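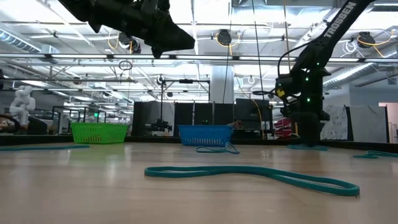 Vondano Flat Bands and Small Sorting Baskets: Review
03/02/2024

The Vondano assortment is a box of flat rubber bands in mixed sizes and colors, sold alone or with a set of small perforated plastic baskets. I bought the bundle in November and have used it since for tying up cable coils, paper rolls and parts bags.

Bands

The box is labeled 636 pieces. The teal ones are a flat strap type, and I use them more than any other color. A flat band spreads its load over a wider strip than a round cord does, so it marks cardboard less and stays where it is put on a smooth tube. The drawback is twist. A flat band dropped on a table rarely settles into a clean loop, and it has to be straightened before it goes on or it will sit on its edge.

Stretch is consistent within a size. I kept 12 of the teal bands on paper rolls for the whole period and replaced 2, both of which had small nicks at the edge. The Grureck bands I used before had a powdery surface and a stronger smell. These have little of either.

Baskets

Rectangular, open at the top, with perforated sides. Mine are green, blue and red, which is enough to keep sizes or colors apart without labels. The openings let dust out, but a narrow band will work its way into them and has to be pulled free by hand. The baskets weigh very little and slide on a smooth wood surface if you pull at a tangled clump inside. A strip of grip tape underneath fixes this.
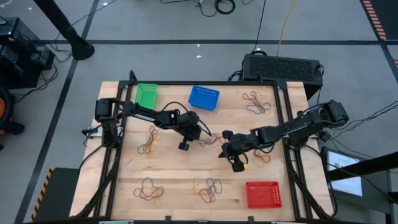 Sorting

Colors come mixed in one bag. Loops hook through each other in transit, and picking them apart is slow. Spread the bands on a flat surface in small clumps first, then work one clump at a time.

Verdict

Good bands, adequate baskets. The Carvalho baskets have solid walls and suit narrow bands better, but take up more shelf space. Buy the bundle if you need both; otherwise get the bands alone.

Rating: 4 out of 5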